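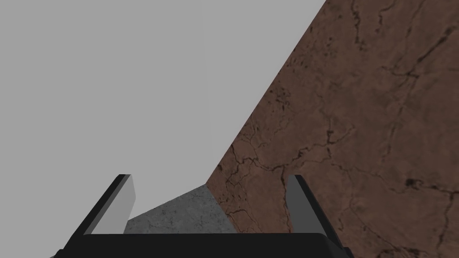 Surely if the simulator can hand you examples all night for free, you'd never bother with the real arm, was how a reader called Stamau put it, and I get some version of that every month, so it can go first.

Help > Collecting examples > Common questions

Search the help pages Go

So why do you still use the real arm?
Because I don't trust simulated contact! Narell (our simulator) is lovely for getting an arm moving, reaching and lining up, but squeezing something soft in it is a bit of a guess. I train on both. The current set has 2125 runs in it, and 1756 of those are simulated. The rest I did by hand on the bench, with a lot of tea.

Why are the surfaces such odd colours and textures?
We swap them on purpose. One run you get a cracked, reddish-brown top that looks like old clay, with a bit of speckled grey concrete next to it, and plain grey beyond. The next run gets something else entirely. If every run used the same table, the model would learn the table, and then it falls over the minute you move it to another room (ask me how I found out).

Does it matter that the textures look stretched?
Not for this. At a steep angle the cracks do smear a bit along the slant. I used to fuss over it and now I leave it alone.

Why is the gripper always in view?
The view comes from just behind it, so you get the base along the bottom and the two fingers sticking up. I like that, as the model can see how wide the fingers are open and what's between them. If you crop them out to save space, please don't send me the results!

Can I keep moments where it isn't holding anything?
Yes, do. An open gripper over a bare surface is part of the job too, and the model needs to know what that looks like. What I do trim is long stretches of standing still. Anything over 15 seconds with no movement gets cut down to 2.

What about runs that go wrong?
Keep them, but mark them as failed in the notes box. Drirnine reads that box when it sorts the runs, so spell it "failed" and nothing fancier. I once wrote "oh dear" on a whole afternoon's worth and had to go back through every one.

Where do I send my runs?
Into the shared Tetteh folder, one run per file, with the surface setting left in the file name. If an upload stops halfway, delete the partial file before you try again.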